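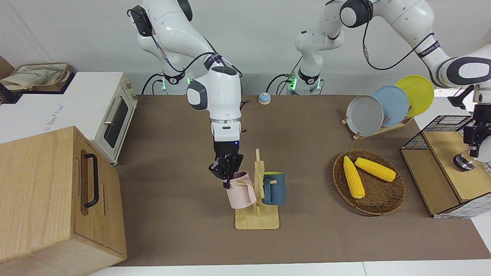
Mugs take up more cupboard space than anything else in a small kitchen, and they chip when you stack them. A mug tree fixes both problems for the price of a takeaway lunch. The plain kind is fine: a wooden post on a flat base, with short pegs to take the handles. Hang a mug with its handle towards the post, like the dark teal one, and it sits close in and is less likely to be knocked. Leave the pegs nearest the dish rack for the mugs you use every day.

Balance

Load the tree from opposite sides. Two heavy mugs on the one side will tip a light stand, particularly when you pull one off in a hurry. If yours wobbles even when it's empty, turn it over and check the base. A screw often works loose where the post meets the base and needs half a turn. Felt pads will level out a slight rock – cut all of them from the same sheet so they're the same thickness.

A peg that has come out can be glued back with ordinary PVA. Scrape the old glue out of the hole first, push the peg in, wipe off what squeezes out and leave it overnight with nothing hanging from it.

Drying

Mugs on pegs hang at an angle, so water collects along the lower side of the rim. Give them a wipe with a tea towel before they go up. Wet mugs will leave grey marks on a bare wooden base within a month or two.

Plates do better standing up in a rack. Put the biggest at the back and leave an empty slot between them if you have the room. Stoneware with an unglazed foot takes longer to dry than you'd think, and it should be dry right through before it goes in a cupboard.

Looking after the wood

Wooden racks and stands shouldn't be soaked or put through the dishwasher. Wash them with warm soapy water, rinse quickly and stand them on end near an open window. Twice a year, rub in a little food-safe mineral oil, wait 2 hours and buff off the rest with a clean rag. A 300 mL bottle will last most households for years.

If the surface has gone furry, sand it lightly with the grain before oiling. Start with 300 grit and only go to 800 if you want it very smooth. Anselmo Moya, who ran the hardware shop at Condham when I lived there, used to sell the sheets singly, and one of each was plenty for a rack and a mug tree.

Baskets on the bench

A woven basket suits corn in the husk, onions and anything else that wants air. Cobs that have been husked dry out fast, so keep those in the fridge if they won't be eaten that day. Shake the crumbs out of the basket weekly, and go over the weave with a dry paintbrush. Keep it well clear of the toaster oven, as the outside of the oven gets hot enough to scorch cane.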